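Plotus: hospital chaplaincy coverage in small newspapers

Last updated Wednesday, January 28, 2026

Hi, and thanks for opening the README first (I never do). Plotus is a set of 333 hand-coded notes on newspaper stories about hospital and hospice chaplains: who pays them, who gets to visit a patient, what happens when a religious order hands a hospital over to a lay board, that kind of thing. I started it because I kept losing clippings for my own reporting and wanted one place to search. Then Jyoti Grewal asked if she could borrow it for a class, and I had to make it readable to someone who isn't me.

You get my notes and codes. You do not get the full text of the stories, which belong to the papers that ran them.

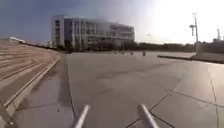 What's in the folder

stories.csv is the main table, one row per story. sources.csv lists the 29 papers and newsletters I pulled from. codes.txt spells out every topic code, and please read it before you count anything, the codes overlap a lot! There's also a folder called old, which holds the table from last May. Leave it alone unless you're checking a change.

Columns people ask about

story_id: never reused, even when I delete a row.

order_or_group: the religious order or lay body the story is about. Spelled the way the paper spelled it, so you'll find the same group under two or three names.

topic: one to four codes, split by semicolons.

speaker_role: chaplain, bishop, nurse, family member, administrator, other. "Other" got bigger than I'd like.

tone: skip this one. I coded it in a hurry over two weekends and Halina Baran, who went back over a batch of rows, disagreed with me on a good chunk of them. I'm keeping it in so old scripts don't break.

How the coding was done

I read each story twice, once for the topic and once for who was quoted. Halina took the Polish-language ones with Leokadia Stępień, and the two of them wrote the English notes for those rows themselves. Where we couldn't agree on a code, the row has a 1 in the disputed column. There are 22 of those. I think they're the most interesting rows in the whole thing, mostly arguments over whether a story is about money or about conscience (often both, hence the fight).

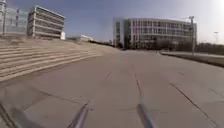

Open paving, with buildings across the far side.

Known problems

Small papers with good online archives are badly overrepresented. Catholic and Lutheran hospitals show up far more than Jewish, Muslim or Buddhist chaplaincy, and that's partly my reading habits. Ataahua Nepia has sent me a list of papers to add and I'm slowly working through it.

Dates are the print date where I had one and the web date where I didn't. I should have used two columns. Sorry.

Some family members are quoted by name in the original stories. I left their names out of the notes, so please don't go add them back in.

Using it

Teaching, reporting, your own research, all fine. Credit it as Plotus and say which version you used. If you want to sell something built on it, write to me first.

Fixes

Send the story_id and what's wrong. Renata Jakubowski handles the corrections inbox now and she's a lot faster than I was. New rows go in when I have a free evening.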